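3. Storage and mixing habits

3.1 Sample and questions

The household survey was sent to 1000 addresses in Burnar and Tirkura in May. We received 337 usable replies. The form had 12 questions on cold drinks made at home from powders, syrups and loose leaves. It asked where the ingredients were kept, what they were kept in, who in the household mixed the drinks, and how the person mixing them decided that a drink was strong enough. Replies with a missing answer to the last question were left out of the counts but are included in the open comments.

We use "container" for anything that holds an ingredient before mixing, and "serving bottle" for anything that holds the finished drink. Respondents did not always keep the two apart. Several wrote that a bottle was refilled with concentrate one day and with the diluted drink the next - the form had no box for this, and we coded such answers under both headings.

Color was the cue named most often in the open comments. People wrote that a drink was "too pale" or "gone dark", and few gave a measured amount. Clear containers make that kind of judgment possible, but they also let in light, and pale green drinks are hard to compare by eye when the light in the kitchen changes (Figure 4a).

Figure 4a. Clear plastic bottle partly filled with pale green liquid. 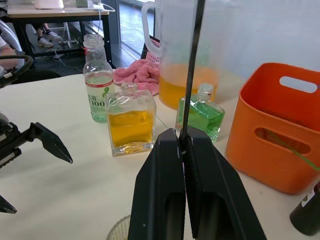 How long did respondents keep a powder after opening it? Most kept it until it was used up, whatever the date on the original package. A smaller group threw it out when it clumped or lost its smell.

Transfer to a second container was common in both towns. Respondents in Tirkura tended to move the whole package at once, while those in Burnar filled a small jar for daily use and left the rest in the bag. The opening date was usually lost at this step. Shek and Ljungberg found the same thing in their study of dried herbs, and they suggest writing the date on the lid, where it is seen each time the container is opened. Screw caps are suited to this, although a mark on a ribbed side is hard to read (Figure 4b).

Figure 4b. Clear plastic jar with a ribbed white screw cap. Green contents show through the lower walls.

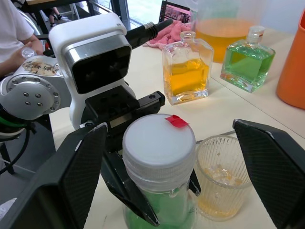
3.2 Place of preparation

We asked whether drinks were mixed in a fixed place. Households with a fixed place reported fewer duplicate purchases, and their answers on storage were more complete. We can't say which comes first. A household that keeps good track of its supplies may also be one that sets a place aside for them.

Counter space was the main complaint. The Fagundes checklist, which we used to code the comments, treats storage space and working space as separate items. In practice people described them together, as one surface that has to hold the ingredients and leave room for pouring (Figure 4c).

Figure 4c. Drink-making supplies on a white tabletop.
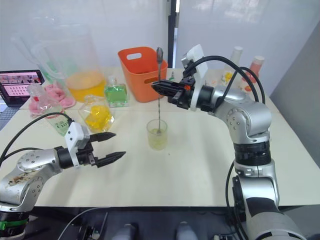
3.3 Limits of the survey

The form was mailed once, with no reminder, and we have no information on those who did not reply. Spring answers may not hold for winter, when fewer cold drinks are made. A second mailing in Trurevach was planned but is not part of the results given in this paper.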